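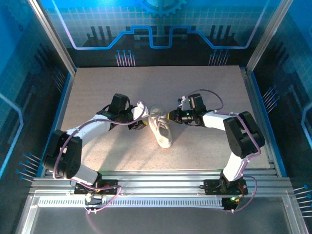

Shoe amnesty: what to bring, and how to clean it first

Ivcombe Reuse Centre newsletter, December 28, 2020

The shoe collection at the Ivcombe centre starts again after the holiday and will run until the end of June. Last time we took in 335 pairs, most of them trainers, and the greater part went straight on to the rails at the Hillilier shop. The rest were sent to Cernmont, where worn soles and uppers are separated and the rubber is shredded.

White trainers are the ones people ask for most at the shop, and they are also the ones we turn away most often. A pair that has been left in a porch for two winters tends to go yellow round the sole, and we can't put it out at full price. A little work at home makes a large difference, and it takes less than an evening.

Cleaning white lace-ups

Take the laces out before you do anything else. Put them in a bowl of warm water with a spoonful of ordinary washing powder and leave them while you see to the shoes. If they are still grey after an hour, throw them away. We keep a box of new white laces at the counter and will put a pair in for you.

Knock the soles together outside to get rid of dried mud, then go along the grooves with an old toothbrush. For the upper, use a damp cloth and a small amount of washing-up liquid. Work from the toe towards the heel and rinse the cloth often. The tongue and the padding at the ankle hold more dirt than the rest of the shoe, so lift the tongue right out and do both sides.

Scuffs on a rubber sole will usually come off with a paste of bicarbonate of soda and water. Leave it on for a few minutes and wipe it away. Please don't use household bleach. It can turn some materials yellow, and we have had pairs come in with the stitching eaten through.

Stuff the shoes with plain paper and leave them to dry in a room with some air moving through it. Newspaper ink can come off on a pale lining. Keep them off the radiator — the glue at the toe softens with heat and the sole starts to lift. Allow two days for thick padding.

Lacing them up again

Lace each shoe in an ordinary criss-cross, right up to the top pair of eyelets, and leave the ends loose. Shoes that come in unlaced get separated from their laces very quickly, and someone has to sort it all out later. Once both are laced, tie the pair together by the ends with a single bow. A knot is slow to undo and we often have to cut it.

What we can take

We take adult and children's trainers, walking boots, school shoes, wellingtons and flat sandals. Football boots are fine if the studs are all there. Insoles should be left in if they came with the shoe and taken out if you added them yourself.

Single shoes are welcome too. There were 4 bags of them at the last count, and Cernmont will take as many as we can send. Please put them in a separate bag marked SINGLES so that we don't spend the morning looking for partners.

We can't take slippers, roller skates, ice skates, safety boots with damaged toecaps or anything that is still damp. Damp shoes spoil the others in the bag.

Where to leave them

The blue bin is inside the main entrance at Ivcombe, on the left past the bookshelves. There is a second one at Rankin library, beside the returns desk, which is emptied every 2 weeks. If the Rankin bin is full, please take your bag home and try again, or bring it over to us. Bags left outside get rained on and end up as waste.

Each bag should be light enough to carry in one hand. Carrier bags are fine if the handles are tied. We would be glad of shoe boxes as well, flattened, for the Hillilier shop.

Money from shoe sales over the past year came to a little under £3,000. Most of it has gone on new racking for the back room and on the van, which needed a clutch. The remainder is being kept for a second drying cabinet in the new year — the present one is full most days and smells of boots.

Questions about the collection can be left at the counter or put through the letterbox while we are closed.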